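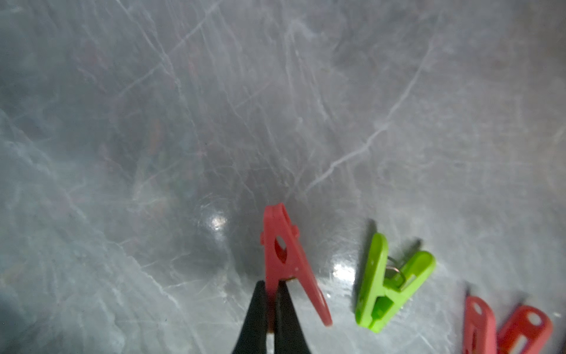 Stone restoration is a trade in which most of the damage is done by the customer before the contractor arrives. Aiman Sumampouw has worked in it since leaving school, first in cutting and then in polishing, and he now runs the floor and countertop side of Briem, a workshop that services offices, lobbies and private kitchens. Much of what he is asked to look at resembles a gray marble with a dense web of thin white veins and a high polish, where the overhead lights come back as bright spots and one of them has faint circular swirl marks around it. A swirl of that kind, he says, is the first thing he looks for. "You use the reflection. Everything else in the stone is pattern, and pattern hides wear. Put a light over it and look at the edge of the highlight."

Sumampouw divides complaints into two groups, etching and scratching, and says customers confuse them about as often as they get them right. Etching is chemical. Marble is largely calcium carbonate, and an acid such as vinegar, lemon juice or wine reacts with it and leaves a dull patch. Scratching is mechanical and comes from grit, unglazed ceramic or the wrong pad. "If I run a fingernail across and it catches, that is a scratch. If it is smooth but the shine is gone, it is usually an etch. The repair may end up being similar, but the advice afterward is different."

Swirls are a third case, and he treats them separately. They can come from a rotary machine run with a pad that was too coarse for the last step, from a pad that carried grit over from the step before, or from years of wiping in circles with a dusty cloth. He does not claim to be able to tell these apart every time. "On a floor, the machine is the first suspect. On a counter, I ask what they clean it with and I wait for the long answer."

His own sequence for a worn polished surface starts with a test area. He washes it with a neutral cleaner, rinses it, lets it dry and tapes off a square. He then begins with the finest abrasive he thinks might work and goes coarser only if it does not. "People start coarse to save time. Then they have coarse scratches over the whole room and they have to take all of them out." Between grits he vacuums, rinses and changes the water. For the final polish he uses a powder worked wet under a white pad at low speed, and he keeps the slurry from drying on the stone.

The shop tried a one-step product called Flunier for 8 months and dropped it. Sumampouw describes the gloss as good on the day and uneven on the return visit, particularly on dark stone. The replacement, Grerkano, takes longer to work and is harder to rinse. "I have no strong feelings about it. It does what the previous one did not, and my people know how it behaves."

On sealing he is more definite. An impregnating sealer slows the absorption of liquids, and it does not prevent etching, since the acid acts on the surface itself. He says this to every client and puts it in writing on the invoice. The water test he recommends is a simple one: place a few drops on a clean, dry area, wait 10 minutes, and wipe. If the stone has darkened, it is taking in water and may need sealing. If it has not, another coat will mostly sit on top and turn to haze.

The largest job on his books last year was the Sasow building, an office block with 85 square meters of polished marble in the entrance. The work was done at night over three shifts in March. Around half the time went on removing an old topical coating that did not appear in the maintenance records. "We priced it as a polish. It was a strip and then a polish. I should have tested behind the reception desk as well as in front of it — the coating was thicker there." He absorbed part of the cost and has since added a second test area to the standard quotation.

For daily care he gives clients a short sheet. It asks for a dry microfiber dust mop on floors, a damp cloth with a pH-neutral cleaner on counters, mats inside and outside the door, and coasters. Spills are to be blotted. Powdered cleansers, vinegar and general bathroom products are excluded by name. The sheet used to run to 3 pages, and Sumampouw cut it to one side after finding a copy still folded in the envelope a year later.

Asked whether he would put polished marble in his own kitchen, he said he has a honed counter at home, and that it has etches on it near the stove.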